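Bananas ripening unevenly in a shared storage cabinet

Posted by Macarena Pacheco, 24th November

We keep fruit for a small lunch program in a closed steel cabinet, 70 inches high, in a back room at Remthorpe. Bananas on the upper shelf are ready in two days and spotted in four. The ones near the floor stay green at the ends for most of a week. Same supplier, same delivery. I logged the upper shelf at 19 C over several mornings but have not logged the bottom. Is this a temperature effect, or is ethylene collecting in the upper half? I would like to fix it without buying a second cabinet.

Lok-yiu Tseng

Mostly temperature. Ethylene is close to air in density and mixes readily, so it does not settle or rise in layers worth measuring in a cabinet that size. A few degrees between top and bottom will change the ripening rate noticeably. Put a second logger on the floor shelf and compare over a full day, including overnight.

The other variable is what sits next to the bananas. Apples and ripe pears give off a lot of ethylene, and a closed door holds it in. Store them separately, or at least open the door a few times a day.

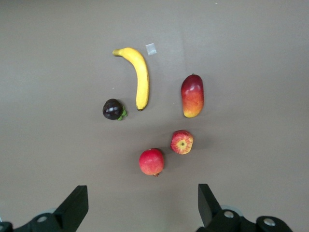 Banana with a greenish-yellow stem end and a darker brown tip, set out with other fruit.

Stem color is a reasonable guide to stage. Green at the stem with a yellow body means there is still some time left. Do not go below 13 C to slow things down - the skin turns gray and the flesh may not ripen properly afterward.

udell_400

Just rotate the shelves. We did that at Garnilmont and stopped thinking about it.

Bustamante

Check whether the cabinet backs onto a heated wall or a water pipe. Ours did. Moving it out by a hand's width evened out the shelves, though the top one still runs a little ahead. I would also drill a vent low in the door and another high up, if you are allowed to. Rotating works but somebody has to remember it.

Last updated in November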